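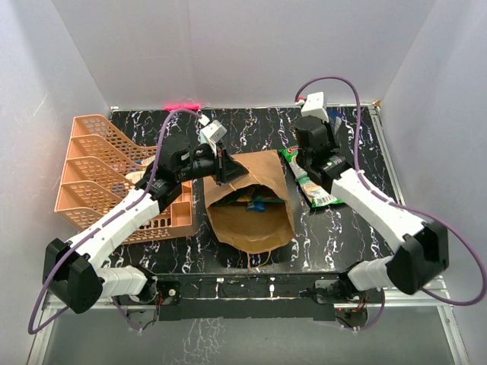

Bag on its side, snacks in the mouth of it, peach file organizer on the left.

Snack Bag FAQ
Last updated June 2020

Hi, I'm Na-rae Noh, and I put together the Adwood snack bags! I started answering the same emails over and over (which I don't mind, but my replies kept getting longer and longer), so I've moved all of it to one page. If yours isn't covered, write to me and I'll probably add it.

What is a snack bag?

A brown paper bag with a handle, filled with seven snacks that I picked. Mostly chips and crisps, usually something crunchy that isn't a potato, one sweet thing at the bottom. You get a little card with the names of everything written out, which matters more than you'd think when half of the packets are in a language you don't read. There's one new mix every week, so 52 of them a year if I don't get the flu.

How much is it?

$12 a bag. It was less when I was only doing the Tandbridge apartments and could carry everything down the hall, but the imported stuff has gone up and I'd like to keep buying the good ones. No subscription. You tell me by Wednesday night if you want in that week.

Can I choose what goes in mine?

Sort of! You can tell me what you hate and I'll keep it out. I have a list of 61 regulars with everybody's dislikes on it and I really do check it. What I can't do is build a bag from scratch for each person, I tried that in November and it took me until one in the morning. If you love something in particular, tell me that too, and I'll sneak in an extra when I have one.

Why is the file organizer in all your packing pictures?

I get this one more than any question about food! It's a desk organizer, the plastic kind for papers, peach colored, with mesh-patterned dividers that slant. I bought it for bills. The bills went back in the drawer within a month and the organizer moved over to the packing table, where it has been a lot more useful.

Small flat packets stand up in the slots so I can see the tops of them, and the little compartment at the front is good for odds and ends like seaweed, gum, and the pen I'm always hunting for. Big puffed-up bags don't fit and I've stopped trying to make them. Those stay in the Edska crate on the floor until it's their turn.

If you want to try it at home for your own pantry, look for one where the slots are slanted. I had a straight-up-and-down one first and everything slumped to the bottom and hid.

Do you pack the bag standing up or lying down?

Lying down, at least for the first half. I know it looks wrong! But a paper bag standing up wants to fold in on itself until there's something heavy in it, and chips are never going to be the something heavy. So I lay it on its side with the mouth toward me and slide the first packets in flat, like mail. Once there's enough in there to hold the bottom corners out, I stand it up and drop the rest in from the top.

The handle goes toward you while you do this, out of the way of the opening. If it's the twisted paper kind, don't tug the bag around by it when it's on its side. One end pulls loose from the glue and then you have a bag with half a handle.

What order do you put things in?

Sturdy packets first, then the medium ones standing on their edges along the sides, then the big airy bag in the middle on top. The sweet thing goes in a bottom corner so you find it last (my mother packed lunches this way and I'm loyal to it).

How do you handle the packets without crushing the chips?

By the crimped edge at the top, or pinched low down where there's slack in the film. Never squeeze in the middle. The chips sit in the lower part of most packets once you've held them upright for a second, so give it a tiny shake, let everything settle, and then hold it by whatever part is mostly air or seam.

Small packets are the tricky ones, funnily enough. A small one is packed tighter and there's not much of a seam to grab. I hold those upright and lower them in slowly, and I don't drop them from the top of the bag, even though it makes a nice noise.
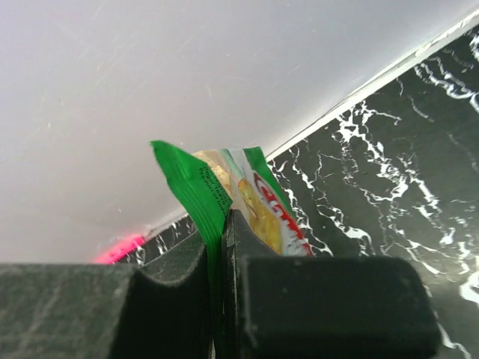 Do you sell the small size or the full size?

Both end up in the bags. A normal week is two or three full-size and the rest small. People with kids tend to ask for more of the small ones because they're easier to hand out in the car, and I'm happy to swap if you tell me early. If you live alone you may want the small ones too! An open full-size bag of chips has never lasted past bedtime in my apartment, so I can't advise you on storage.

I can't read the packet. How do I know what flavor it is?

Check the card first. If the card got lost, the picture on the front will get you most of the way: yellow chips on the front means some kind of chip inside, and the color of the bag is a clue but not a promise. Green especially. Green has been onion, seaweed, lime, cucumber, and one time a very surprising pepper. I had a whole chart for this on my fridge and had to take it down because it was wrong so often.

You can also email me a photo and I'll tell you. Please make it a photo of the front. I get a lot of photos of the back with a thumb over the writing.

Do you include American snacks?

Yes, and more than I used to. When I started I thought everybody wanted only things they couldn't get at the supermarket, but then I put in one thick-cut, small-batch sort of chip as filler and got more emails about it than about anything I'd carried home across town on the bus. So now there's one in most mixes. I like the contrast. Something thin and airy next to something that really fights back.

Where do you shop?

A lot of it comes from Conceição, the grocery on the corner past the laundromat, where they let me buy by the carton and will text me if something good comes in. The rest is a mix of places. I don't have an exclusive deal with anyone and no one is paying me to put their chips in (I'd say yes to free chips, though).

What about allergies?

Please, please read the packets yourself. I'll keep out anything you tell me to keep out, and I put peanut things in a separate crate, but it's one table in one room and I'm not a factory. If the allergy is a serious one, I'd feel better if you skipped the bags. I've said that to friends too.

My bag came with a snack that was all crumbs. What do I do?

Tell me and I'll replace it the next week. You don't have to send proof. It happens most with the big glossy bags, because the film is stiff and when it folds to a point at the bottom there's always a pocket where the last few chips get jammed. I've started turning those so the pointed corner faces up and not down into the corner of the paper bag. It's made a real difference, fewer complaints, and the tops look perkier when you open it.

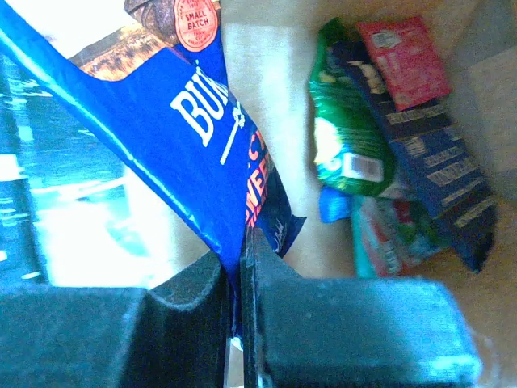 The other thing that helps is leaving a bit of room. I used to fill every gap because a full bag looks generous, and then the whole thing got pressed together on the way down the stairs. Now if seven snacks don't quite reach the top, I let it be. You can fold the top over once, loosely. Don't roll it down tight! That's how you get crumbs.

Do you reuse the paper bags?

Between shopping and packing, yes, if they're clean and the bottom is sound. Crumpled edges don't bother me. I smooth them with my hand and that's all the beauty treatment they get. Once a bag has gone home with you it's yours, I don't take them back, but they're good for recycling newspapers in and the handles hold up well if nobody's been swinging them.

Can I pick up, or do you deliver?

Pickup is Friday after four at the side door of the Tandbridge building, bags on the bench with your name on them. Please take only your own, even if the one beside it looks better. I'll deliver inside Adwood if you can't get out, just say so in your note and leave a phone number I can text.

Do you do birthday parties?

Small ones! I need a week's notice and a count of kids, and I'll do small packets only, with the allergy rule above meaning the parents check every single thing. I don't do balloons or ribbon. My niece drew some stickers and you can have those for free until they run out.

Can I help pack?

That's sweet, but the table fits me and one crate. If you want to do something, save your sturdy paper bags with handles, medium size, and leave them flat under the bench at pickup.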